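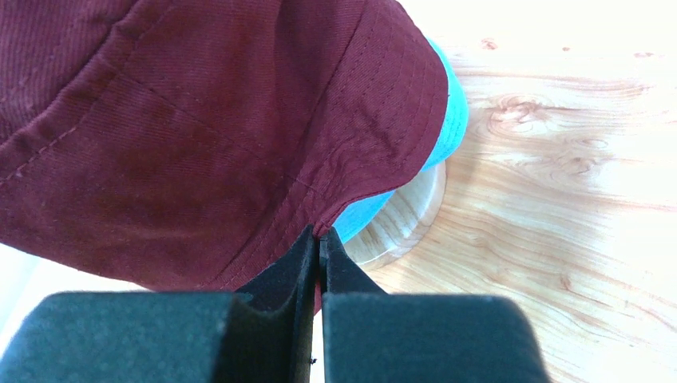 When I came to the robotics club at the Hiddale school, it was four in the afternoon and the students were already arguing about hats. Lewis Nisbet, who leads the club, asked me to wait until they finished. I waited quite long.

The task for this term is to pick up a cap from a table and hang it on a hook. It sounds like work for a small child. "That is what the parents tell me," Nisbet said. "Then I invite them to drive the arm by themselves, and after two minutes they become more polite."

The club calls its robot Driltito. The name was chosen by vote and he does not know what it means. The students built the arm in the winter, and in July they will bring it to the Koech Cup, a competition for school teams. Until then they want to record 305 good attempts. On the day of my visit they had 132.

I asked why cloth is so difficult. "A block has the same shape every time you touch it," he said. "A cap has a soft part and a stiff part. If you take it by the crown, it folds. If you take it by the brim, it wants to turn. My students like best the place where the two parts meet, but you must come to it from the correct side."

The fingers of the gripper have black pads. In the first version they were smooth plastic, and the caps slipped out. One of the girls proposed to cover them with something softer, and she tested five materials at home before she was satisfied. Nisbet did not help her. "I had another idea, and my idea was worse," he told me.

Money is a question too. The club received 3000 dollars from Jusent, a local company which makes packing machines, and most of it went to motors. The caps came from the students' families.

Before the club, Nisbet taught mathematics only. I wanted to know if he misses the quiet. He thought about it and said that in mathematics class the students ask him if the answer is right. "In the club they don't ask. They look at the hook."

At half past five someone called him back to the table, where the next attempt was being prepared, and he excused himself.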